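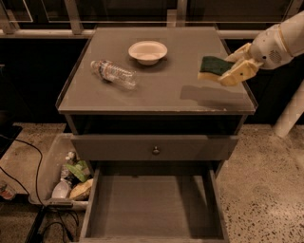 Zondeletti Opens Second Sign and Awning Shop in Monley

Zondeletti, a maker of storefront signs and fabric awnings, opened a second shop in Monley in August. The new location takes over the former Kpodo print works and will handle all of the company's vinyl lettering and window graphics.

Awning frames will still be welded at the original site. Customers can bring drawings to either shop, and site visits within 30 miles are free of charge.

"We were turning away small jobs, mostly door lettering and menu boards, and those are the customers who come back for an awning later," said Irina Manole, who manages the new shop. She said the print works already had the floor space and the power supply for a wide-format printer, so the move took less time than planned.

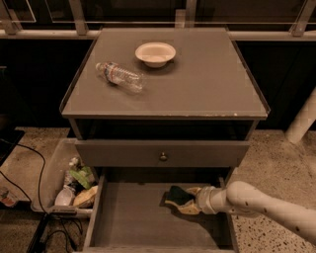
The company finished 672 orders last year, most of them for restaurants, barbers and dental offices. Manole expects to pass 1000 once both shops are running full hours.

Orders at the Monley shop are being tracked in Vuser, a scheduling program that sends customers a proof by email before anything is printed. Proofs approved before 2 p.m. go to the printer the same day. Awnings take longer and depend on the town permit, which the owner of the building has to sign.

The shop is open on weekdays. Businesses replacing a faded awning cover can keep their existing frame if it passes an inspection.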